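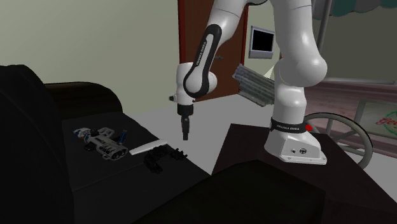 August 15, 2022
By Rahel Trummer

I was supposed to play Wollholm for one evening. My editor wanted a few lines on it for the roundup, I had a free night, and my save file now says 81 hours. So you're getting a whole feature, sorry!

If you missed it when it came out in July, Wollholm is a farming game set on a wet little island where the only thing anybody cares about is sheep. You arrive on the mail boat with a suitcase and a bad raincoat, and your great-aunt's farm is waiting for you up the hill (it's always a great-aunt, isn't it?). You get three sheep, a leaking barn and a loan of 3000 crowns from the woman who runs the wool exchange. Then the game pretty much leaves you alone.

I've played a lot of these, and most of them turn into a spreadsheet by the second summer. You work out which crop pays best, you plant a field of it, you go to bed. Wollholm gets around that with weather. Fog rolls in and you can't find your flock. A dry week makes the wool better but the grass worse. I had one sheep, Pudding, who wandered off in a storm and turned up two game days later on the roof of the chapel, and I still have no idea whether somebody wrote that or the game just did it.

The studio behind it is Kobori, a team of five who made the train puzzle game Zarkley a few years ago. I loved Zarkley, though I never finished it – the tunnel levels beat me. You can feel the same people at work in the ferry timetable, which is far more complicated than it needs to be. Setsuko Koyama, the lead designer, told me over a crackly call that she'd wanted it to be worse.

"Sota made me take out the tides," she said. Sota Ishida is the programmer, and he was on the call too. I could hear him groaning.

I asked them about the knitting, which is what everyone I know argues about. You don't press a button and get a sweater. You follow a pattern row by row, tapping in rhythm, and if you mess up, the mistake stays in. My first scarf was a disaster and I gave it to the lighthouse keeper, who wore it all winter. I may have teared up a bit.

Now for the grumbles. The inventory is tiny and the upgrade costs way too much. The map doesn't mark the shops, and the text on a handheld is so small I was squinting at it on the couch like my grandmother with a phone book. There's also a nasty bug where the barn door won't open if you saved while standing in it. Ishida says a patch is coming and wouldn't tell me when.

The music is lovely, though. Narayanan Nair wrote it, and he's kept it sparse: a fiddle, some kind of pump organ, long stretches of nothing but wind. On the east shore there's a tune that only plays at low light, and I kept walking the dog out there at dusk to hear it again.

Should you buy it? If you want a story that pulls you along, probably not. I went a whole season without anything happening except a dispute about a gate. But I was very invested in that gate, and I'm going back tonight to see if the ram's still limping.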